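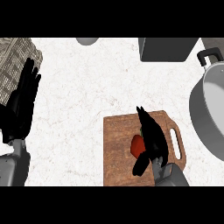

15 May 2021

Up at 6. Could not get to work because the junction at Dirnedura was blocked again, so I worked from the kitchen and kept one eye on my phone.

The video was everywhere by breakfast. Two men in a parked car at the Plola market, holding up bundles of cash to the camera and saying they would double anyone's money by evening. My cousin sent it to me, then my neighbor, then the church group. By noon it had 1000 comments, most of them angry. A lot of people were asking why the police had not moved. Others said the men were actors and that it was an ad for a betting site. I don't know which is right.

What I do know is that my aunt paid in to something like it. She called after lunch. She sent 100 to a number last October and got back 130 the same week, so she sent more. The total she lost is 2346. She had it written in the back of her Bible, each payment on its own line, and she read them all out to me. She has not told my uncle. I said she should go to the police post at Sider and take the list with her. She said they would laugh at her. I said I would go too.

Went over in the afternoon, once the road was open. There was a line outside, mostly women, all there about the same kind of thing. The officer took her statement on a sheet of lined paper and gave her a number to call. He did not laugh. He asked if she had kept the messages and she had deleted nearly all of them. She was ashamed of them, she told me in the bus.

Bus fare has gone up again. The driver was talking about the video too. His view is that anyone who gives money to strangers deserves what they get. My aunt looked out the window and I didn't answer him, which I am sorry about now.

In the evening a blog said one of the men had been picked up in Erdem. An hour later the same blog said it was a different man who only looked like him. Somebody had already posted his home address, and people were writing what they would do to him. I left the church group on mute.

Called my aunt before bed. She had eaten. She asked me if the bank could get any of it back and I said we would ask them. I need to find her old phone and see if the messages are still on it. Also pay the water bill.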